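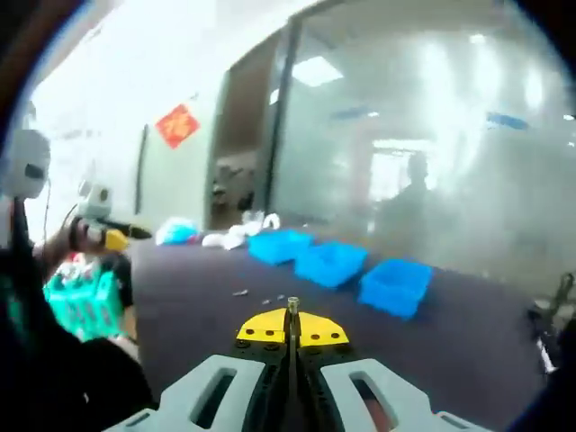

4.2 Sorting the small hardware

Carry out this section before any part of the Nirnden cabinet is assembled. The hardware is supplied mixed, and several pieces differ only in length or in the shape of the head.

You will need:
Three open-topped bins
A clear table with a plain, dark top
The parts list from the inside cover of this guide
A steel rule marked in millimetres

1. Set the bins in a row toward the far side of the table. Blue plastic bins show up well against a dark top and make pale metal parts easier to find. Leave the near half of the table free for sorting.

2. Open one hardware bag at a time. Cut along the printed line and tip the contents out gently in front of the bins.

3. Move the empty bag and any other plastic packaging to one end of the table. Do not put it in the garbage until step 8 is complete.

4. Spread the pieces so that none of them touch. Small fittings can sit behind longer ones and be missed.

5. Pick up each piece singly and hold it upright by its sides. Look at the top first. A round top and a cylindrical body indicate a stud or a connector; compare it with the full-size drawings on the parts list.

6. Place the piece in the correct bin:
Bin A: round-topped studs and connectors
Bin B: long pins and dowels
Bin C: small clips, spacers and everything else

NOTE: Colour is not a reliable guide. Metal parts from different Hashmi production runs may look brassy or silver and are interchangeable if the length and diameter match.

7. If a piece does not match any drawing, measure it and write the length on the blank line below the parts list. Keep it apart from the bins.

8. Check the contents of each bin against the parts list. Shake out the empty bags over the table, then recycle them.

CAUTION: Small parts are a choking hazard. Keep children and pets away from the table until all bins have been emptied or covered.

CAUTION: Do not force a stud into a hole that seems too tight. Return it to the bin and check its diameter. A forced stud will split the panel edge, and this damage is not covered by the warranty.

4.2.1 Missing or extra pieces

One or two spare clips are normal. If a stud or connector is missing, look inside the folds of the packaging first, then check the floor below the table. Replacement sets can be ordered through Brundov using the following codes:

Stud and connector set: 1000
Pin and dowel set: 2000

Quote the code and the cabinet size. Single pieces are not sold separately.

4.2.2 Storage between sessions

Stack the bins only when they are empty. Filled bins should be left side by side on a level surface and covered with a cloth. Store any leftover pieces in the Jokness pouch fixed to the back panel.

Continue to section 4.3, Fitting the base studs.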